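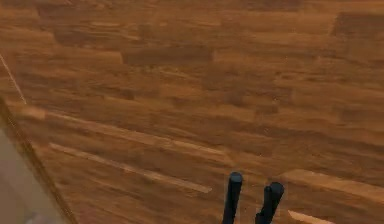
Went to the open meeting on the Ginard hydro relicensing on Saturday and I've been chewing on it ever since, so bear with me, this will take a few posts (sorry, I did try to keep it short!)

For anyone new to this: the dam at Ginard feeds the grid for most of the valley, and Brekach Power wants to keep running it with 2 of the 4 turbines replaced. The old license runs out next November. That sounds far off until you see the stack of paperwork.

The application is 612 pages. I've read maybe a third of it, mostly at night with tea, and I have to say the chapter on summer water flow is much better than I expected. The chapter on who pays if the work runs late is very thin.

Ekaette Abubakar asked the question I'd been hoping for — what happens to our bills while two turbines are out and the utility has to buy power from the Nonden gas plant? The answer was "that will be addressed in the rate filing." When is the rate filing? Spring, maybe.

I want to be fair here. I like this dam! I grew up swimming below it, and I'd much sooner have old hydro fixed up than see us lean harder on gas. But I'd like the cost in front of me before the comment period closes, and I don't think that's a lot to ask.

Also, the fish ladder. The folks downstream at Odukoya have wanted a new one for years, and it's in the plan as "under study." If you fish there, please write in and say so, even two lines.

Comments can go by mail or through the county site. I'll post mine once I've cut it down to a decent length — my first draft was worse than this thread.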